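Workshop notebook, Zasgate counter
2026-10-03
Entry by Trygve Björklund

Closure of the Skernance Street store

Notice was received this morning that the Skernance Street store will not reopen after its current shutdown. The franchise group has given up the lease and the landlord has asked for the unit to be cleared by October 14. The store sold automotive parts and trim over the counter and was our nearest outlet for walk-in customers. Its open orders pass to us.

The notice on the door thanks customers and gives no reason. Staff were told that counter sales had fallen below the level set in the franchise agreement. I have not seen the agreement and record this only as it was told to me.

Transfer of orders

The order book came over on paper and as an export from Jetex. The two do not agree. The paper book shows 28 open orders, the export shows fewer, and the difference seems to lie in deposits taken after the till software license lapsed. Until this is settled the paper book is to be treated as correct. Customers holding a written receipt are to be served on the receipt, whatever the system says.
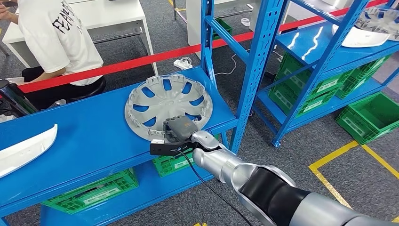
Deposits and gift cards

Deposits paid at Skernance Street will be honored at Zasgate. The franchise group has confirmed this by telephone and a letter is to follow. Gift cards are a separate matter. They were issued by the group, and we have no means of reading the balance at our counter. Please take the card number and a telephone number, and do not quote a date for an answer.

One account customer, Bastos, has a credit of $600 outstanding. Their office called twice today. I have asked that the credit be moved to a Zasgate account and have written to the group to that effect. No reply as of closing.

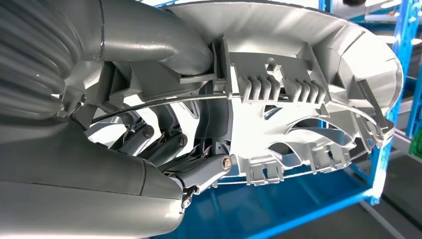
Light gray housing, ribbed inner face, with corrugated hose at left.

Stock

Shelving and remaining stock are to be collected in two loads. The first load should be small boxed items only, so that it can be checked in the same day. Returns to suppliers must leave from Skernance Street directly. If they come here first we lose the return window on most of them.

The delivery door at Skernance Street sticks and the alarm code has been changed. The new code is held at the group office and must be requested by name. I spent the better part of an hour on the sidewalk finding this out.

Staff

Two of the counter staff have asked about hours at Zasgate. We can offer Saturday cover from the middle of the month. Anything beyond that depends on whether the Skernance Street trade follows the orders over here, and I would not wish to promise it.
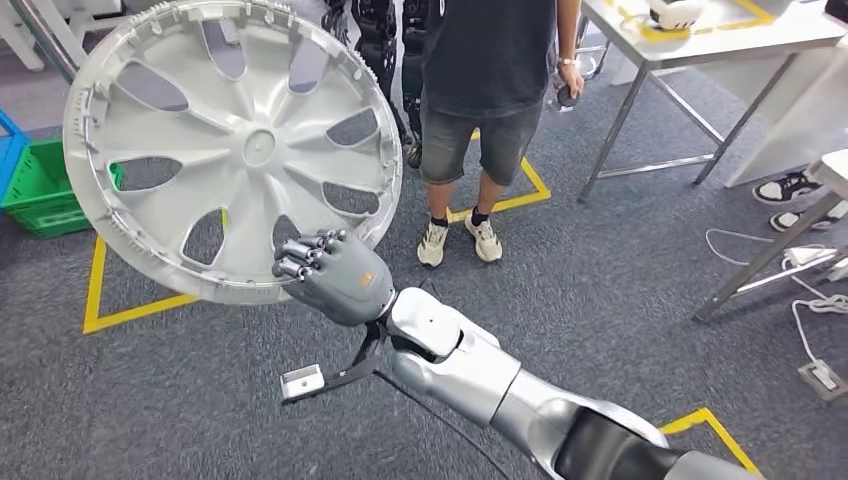 Hubcap, inner side, showing curved spokes and rim clips.

Open items

Letter from the group on deposits.
Reply on the Bastos credit.
Paper book against Jetex export, line by line. Pages 13 and 14 are stuck together and need to be separated before copying.
Forwarding of the Skernance Street telephone number. The line currently rings out.
Sign for the door, giving our address and opening hours. Draft is in the tray.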